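Sun 25 June

Soak test on the Dodiren wash, second batch. Mixed 500 ml at the strength on the Prullier sheet and filled the long tray. Started weighing at noon.

- Swatch A, dry: 83 g
- Swatch A, after the soak and 100 minutes on the rack: still heavier than dry, will weigh again tonight
- Swatch B: not started, needs its edges sealed first

Black piece with the cord trim is next in line after the swatches. Check the curved seam before it goes in, and write down which way the stitching runs.

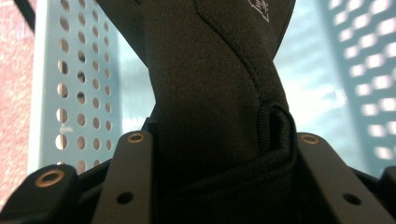 ## Rinse water

Kianoush Bagheri asked whether tap water is good enough for the final rinse. Meter read 610 on the tap sample. That is higher than I would like, and the Wonier notes say to use distilled for the last pass. Used distilled for A. Will do one swatch with tap only, so we have both.

Drain hose on the left sink leaks at the clamp. Tightened it, put a pan under it.

Ren's old recipe has the soap going in before the conditioner. Ours goes the other way round. Need to settle that before the August batch. Until then keep to ours and note the order on every tray label.

Pale surface, one small dark speck toward the top. Leave it out of the residue log until someone has tried wiping it. 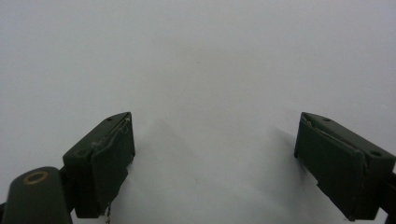 *Pale surface with the speck, 25/6 entry.*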